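Thursday, 9.40. Workshop notebook, hand-held gripper pair, build 2.

Reprinted the left jaw carrier overnight. Bore for the pivot pin was tight again, reamed by hand, no play at the tip now. Trigger return spring swapped for the softer one from Voketance. The old one made my thumb ache after an hour. Mass with handle and marker fitted: 595 g left, 472 g right. The difference is the steel insert, still to be replaced.

Marker faces printed matt this time. Checked them under the ceiling tubes with the blinds down. Washing-up jobs next, so the vanity with the black top and white basin stays in the middle of the floor.
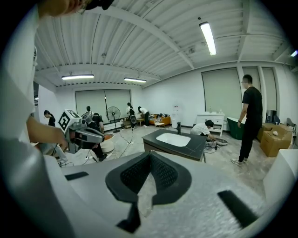
Tracking log at 60 Hz. Dropouts came to 37 in the first run, all with the wrist rolled well over so that the marker faced the floor. Second run cleaner after I shortened the offset in the config file (it was still set for build 1). Jiva script crashes if the right unit is switched on first. Order for now: left, wait for the tone, right.

Cable runs need sorting. Mains leads and data leads cross on the way to the vanity and I would like them on separate sides before the next session. Two squeegees on the floor, long handles, both to go back on the wall hooks at the end of the day. 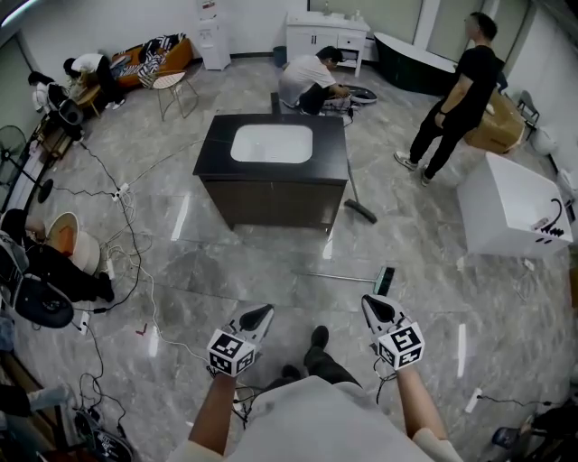
Iresha Dissanayake reckons the dropouts are a timing fault and nothing to do with wrist angle, and wants the raw log before anyone alters the mount. Fair. Copied it to the shared drive under Nasonent.

To do: lighter insert, strain relief on the right handle, ask Hubert Widmer for the M3 heat-set nuts.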